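Print this section
E-mail this article

3.2 Storage of small jewelry in the bedroom

Of the 18 households in the Ginholm part of the study, nine kept at least some of their jewelry in a container that was not made for it. Tins and shoe boxes were common, and so was plain cardboard. Zariņš and Jalali had already noted the same habit in Villalobos, where people told them that a proper jewelry case was "for the good things" and everything else went together.

Mixed storage has a cost in time. Long strands tangle with themselves and catch on cords and strings, and sorting usually moves to the largest soft surface in the home, often the bed (Figure 4).
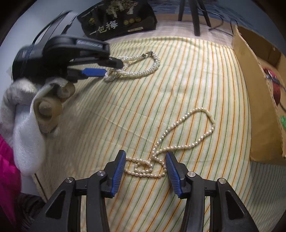
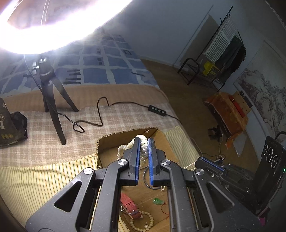 Figure 4. Pearl necklaces and mixed storage. First picture: two necklaces on striped cloth, the nearer one partly tangled. Second picture: a bunched necklace above an open cardboard box on a bed, with a bracelet, a green pendant and a red strap in the box.

We logged 748 items across all households. Bead and pearl strands were the type people most often said they had to untangle before wearing. Two participants laid strands out singly on cloth, and one closed every clasp before putting a necklace away. Interviews on this point were carried out by Rebane in December and are discussed in Section 3.3.

Print this section
E-mail this article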